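Frequently asked questions
Guesthouse Verkent, Clumgate

When can I check in and check out?
Check-in is from 3 pm until 9 pm. Check-out is until 11 am. If your train or bus arrives later than 9 pm, please write to us one day before and we will send you the code for the side door. Your key will wait in a box with your surname.

How far is the house from the station?
It is 700 metres on foot. Leave the station by the north exit, cross the small bridge and go up Condori Lane. The last part is steep, so with heavy suitcases a taxi is the better idea.

Is there parking?
Yes, behind the house, free for guests. The entrance is narrow. Vans and cars with a roof box should use the public car park by the river, where one night is not expensive.

What is included in breakfast?
Bread, eggs, cheese, fruit, porridge, coffee and tea. We serve it from 7.30 am to 10 am in the ground floor room. For guests who leave early we can prepare a paper bag the evening before, only please tell us until 6 pm. Gluten-free bread is possible if we know it two days before.

Do you accept dogs?
One dog per room, in the garden rooms only. Please do not leave the dog alone in the room during breakfast.

Can I rent a room for a longer time?
Yes. From September until the end of March we have a monthly price of 1,325 pounds for a garden room, with heating and weekly cleaning. The deposit is 298 pounds and we return it within ten days after you leave.

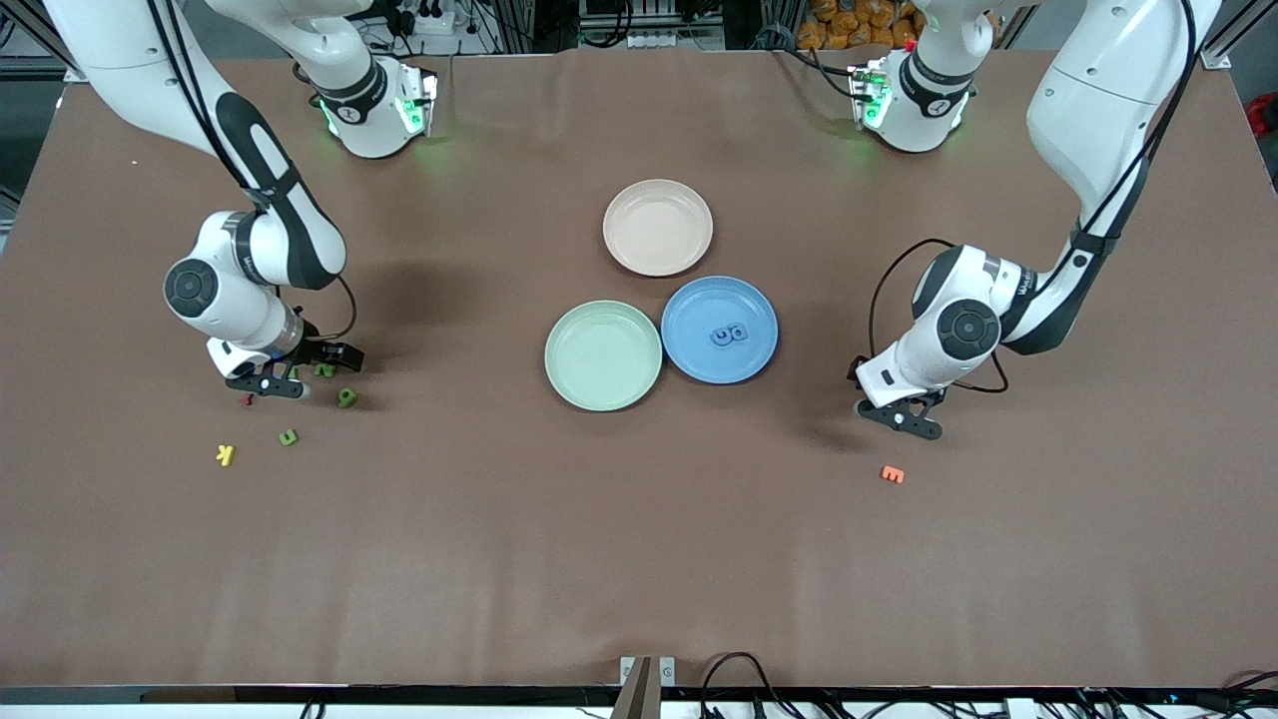
How do I pay?
By card at the reception or by bank transfer before arrival. Bookings made through Fedetti are already paid on their website, and changes to these bookings must be made there also. We cannot change them from our side, even when we would like to.

What if I must cancel?
Up to five days before arrival you pay nothing. After this we charge the first night. For the monthly price the rule is different and it is written in your contract.

Is there a lift?
Unfortunately no. Rooms 1 and 2 are on the ground floor and have a shower without a step. The door of the shower room is 70 cm wide, so please ask us before booking if you use a wheelchair.

My question is not in the list.
Write to Leokadia Cieślak at the reception, or ring the house and choose extension 470. We answer in English, Polish and German.

Last changed: 2026-01-26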